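Bench notes: what moved when the stitching cell came in

I have been a process tech at Larach for long enough to remember when every suture thread we qualified was tied by hand, all day, by people sitting under ring lamps. Since January a robot has done part of it. A few readers asked what that means for the bench staff, so I am writing down what I know.

The work first. We take a thread lot, put rows of interrupted stitches into a practice pad, and record how each knot holds. A full lot is 455 knots. By hand, one person on a good shift finished 80, with a break every hour because of the wrists. The cell came from Brositz, and the scheduling software is Prolex, which we already used for the tensile tester.

The robot is slow on each knot and does not get faster when the lot is late. It also needs someone nearby. Over the first month I logged 38 stops. Most were thread tails getting into the next stitch. Glare from the lamp accounted for 13, and we changed the lamp angle twice before settling on a compromise that neither the cell nor the operators like very much.

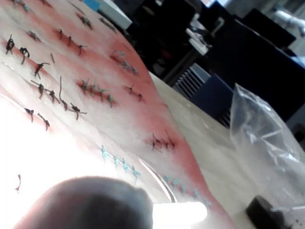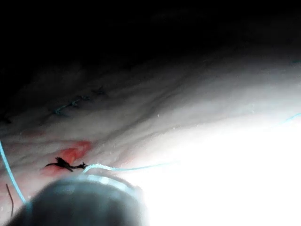

Practice pad at the cell, wrist camera views. Stitches in the first are in several thread colors; the second is a closer look at a knotted tangle and light blue thread.

What changed for people is mostly the order of the day. Tying used to fill the shift and inspection was squeezed in at the end. Now inspection starts at 7:30 and runs through to lunch. Tiredness has moved from the hands to the eyes. Two operators asked for the magnifier stands to be raised, and that took six weeks to approve, longer than the safety sign-off for the arm.

The job grade is a sorer point. Hand tying was a graded skill here, with a small pay step attached. The step has been kept for those who had it, but new hires have no route to it, and there is no equivalent step yet for clearing stops or teaching the cell a new thread. I have put this in writing. Clearing a tangle without disturbing the finished row beside it takes judgment, and the manual gives it half a page.

We still tie by hand for the Pongsiri line, where the thread is too fine for the current fingertips. Those sessions are now rotated so that everyone keeps the skill, and the sign-up sheet fills quickly.

Open items on my list: a better way to trim tails, a matte cover for the lamp, and a stop log that lets the operator type a reason instead of picking code 4 every time.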